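Home | Products | News | Dealers | Contact

We use cookies to remember your language and region. By staying on this site you agree to our use of cookies. Accept | Settings

PRESS RELEASE

12/12/18

Urneo brings the Fjeld table and Tonari basket to small break rooms

Urneo, the maker of furniture and tableware for small workplaces, today announced the Fjeld table and the Tonari basket, the first products in its new Trarno range. Both go on sale to office and school buyers this winter through Urneo dealers and the company's own order desk.

The Trarno range is meant for rooms that were never planned as kitchens. Many small firms have a refrigerator, an outlet and one free wall, and their staff eat at their desks. Urneo began work on the range after its dealers kept passing on the same request: a long table that would stand against a wall without taking over the room, and something simple to put fruit in.

"People were sending us floor plans with a strip of space left along one side," said Elsa Hedlund, head of product at Urneo. "They didn't want a dining table. They wanted somewhere to set down a plate and a coffee, and maybe sort the mail afterward."

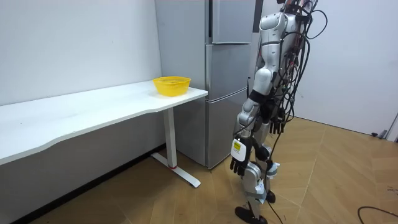 The Fjeld table is white, with a flat top and a white metal leg frame. A crossbar near the floor joins the legs. Buyers can place it flush with a wall or pull it out and seat people on both long sides. A notch cut into the edge of the top is standard on all tables in the range. It can be turned toward the wall to let cords pass, or left facing the room.

The table ships flat in two cartons. Urneo says that two people can put it together with the tool supplied, and that the top should be laid face down on a blanket while the legs go on. It is sold in one height. A second length will be added if dealers ask for it, but no decision has been made.

White was chosen after a trial in November, when Urneo placed early tables in the break rooms of customers who had offered to use them every day. Darker tops were also tried. The people using those rooms preferred the white one, mainly for the light, though they did note that it shows marks sooner. The company's care sheet now covers scuffs and gray smudges in some detail -- a damp cloth first, then a little dish soap, and no scouring pads. The same sheet will be packed with every table.

The Tonari basket is the smaller of the two products and will probably be the one most people see first. It is a shallow, roughly oval basket in bright yellow plastic, with open lattice sides and a slightly rolled rim. It is intended for apples, pears, oranges and other fruit that can sit out during the day. 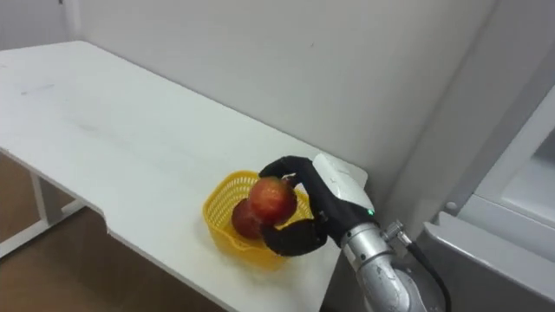
Hjørdis Rustad, who designed the basket, said the low sides were settled early. "With a deep bowl, the fruit at the bottom gets forgotten," Rustad said. "I wanted you to be able to see what was left when you walked past, and to pick up an apple without digging for it."

The openings in the sides let air reach the fruit, and the basket can be rinsed in an ordinary sink. Urneo does not recommend it for bread or for anything hot. Yellow is the only color at launch.

Rustad said she had made earlier versions with taller sides and handles. The handles were dropped. "You can lift it by the rim. The handles got in the way of everything, including the refrigerator shelf."

The basket weighs little and will slide if pushed, so Urneo suggests keeping it back from the edge of the table. Buyers who want it to stay put can order a thin mat separately. 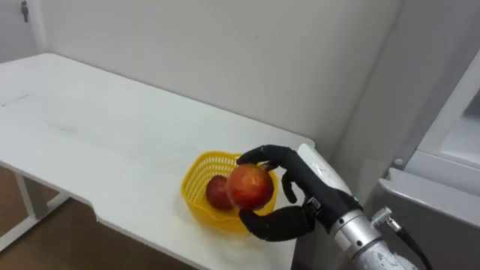

Urneo News -- Issue 35

Fjeld tables and Tonari baskets may be ordered separately. Dealers who order both before the end of the winter season will receive up to two display baskets with their first shipment. Replacement legs, crossbars and fittings for the table will be kept in stock, and customers can order them directly with the part number on the assembly sheet.

"We would like a table to stay in the same room for a long time," Hedlund said. "If a leg gets bent in a move, you should be able to buy a leg."

Care sheets, assembly sheets and price lists are available from the Urneo press desk and from all dealers. Sample baskets can be lent to trade reporters on request. Questions about the Fjeld table should be addressed to Elsa Hedlund, and questions about the Tonari basket to Hjørdis Rustad.

Last updated: at time of release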